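Sanitaryware display, lower hall: gallery and notes

Malex Bathrooms, trade and public showroom. Page kept by Benedikt Ammann.

The lower hall holds the floor-standing WCs, the taps and the basin wall. The notes on this page cover the WC row: how the pieces are set out, how they are cleaned and what we look at when comparing one with another. Prices are on the order sheet at the desk and are left out here, as they change more often than this page does.

All pieces in the row are display stock. None is plumbed in. Please do not use them, and please do not put wrappers or cups in the bowls. Lids may be opened and closed by hand.

Setting out

The pieces stand in a single row along the white wall so that the projection of each bowl can be compared from the side. Projection is measured from the finished wall to the front of the rim, with the lid closed. Where a piece would need a gap behind it for the supply valve, the gap is kept on display too, even though no valve is fitted.

The gaps between pieces are closer than would be allowed in a finished room. For a working installation allow a clear space on each side of the bowl for cleaning and for getting at the fixings. The Denell fitting sheet gives the side clearances by model and should be followed over any general figure.

Cleaning the row

The row is wiped down every Sunday before opening. White glazed ceramic shows dust less than it shows smears, so the order of work matters more than the product used. Start at the lid, go down the outside of the bowl, and finish at the foot where it meets the floor. Use one cloth for the outside and a different one for the seat. Cloths are changed after each piece.

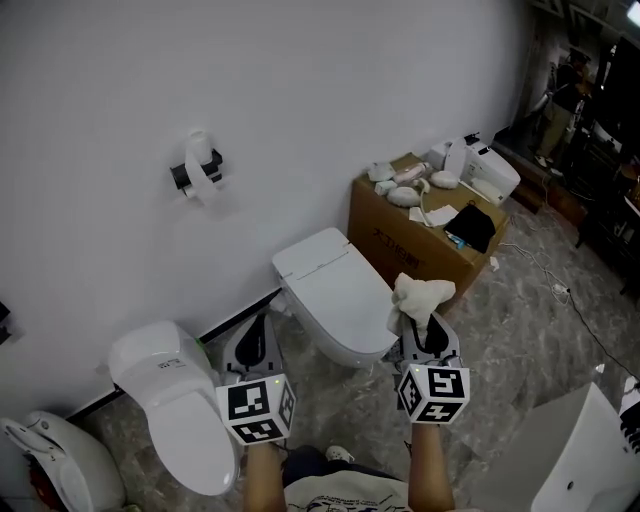 Apply light pressure on the curved sides and keep the cloth flat. On a bowl with a closed skirt there is no visible trapway and the outside can be wiped in long vertical strokes. On an open pedestal the cloth has to be worked in behind the foot, and this takes about twice as long. Customers asking which shape is easier to keep clean should be told exactly that.

Plain water with a little washing-up liquid is enough for display stock. Do not use scouring cream on lids or seats. Most are plastic and will dull, and a dulled lid cannot be sold on when the display changes. Limescale remover is for working pans only.

Floor

Grey marble pattern. It was chosen to give contrast at the foot of the white ware, so that the outline of the base can be read from standing height. The pattern hides footprints fairly well but not sealant, and any marks left after a piece is moved should be cleared the same day.

The footprint of the base is worth checking against an existing floor. Where an old pan is replaced with a narrower one, the uncovered strip of flooring will usually be a different shade, and old screw holes may show. A paper template can be borrowed from the desk.

Lids and seats

Closed lids are the default. A lid may be left raised where the inside of the bowl is the point of interest, for example to show the rim or the water channel. Slow-close hinges should not be pushed down. If a lid drops freely, report it at the desk, as a worn damper gives a poor idea of the product.

Seats are held by top or bottom fixings. Top fixings can be tightened without reaching under the bowl and are the better choice where the skirt runs back to the wall. The Fleker seat range is top-fixed throughout.

Tankless and close-coupled types

A tankless piece has no separate cistern behind the seat and stands lower and cleaner against the wall. It normally needs a power supply within reach of the base, and some models ask for a minimum water pressure. Both should be checked before ordering — the second is often missed in top-floor flats.

A conventional close-coupled WC needs neither. It takes up more height, but its parts are cheap and any plumber will have them. Desmet still supplies flush valves for pans it stopped making 12 years ago.

Paper holders

Holders are wall-mounted beside the pieces. The black finish is a powder coat over steel and should be wiped with a damp cloth only. Fit the holder slightly forward of the seat, within easy reach of a seated person. Screws go into solid wall or a backing board, never into plasterboard alone.

Stock and display changes

The row is changed each May. Outgoing pieces are sold as seen at 50 per cent of list, with the seat included and fixings excluded. The hall register currently stands at 2,574 entries across all ranges, and more than 12 of them are due to leave the floor at the next change.

Requests for a particular model to be put on the floor can be left at the desk with the maker's code. Measurements of your own room, in millimetres, should be written on the same slip.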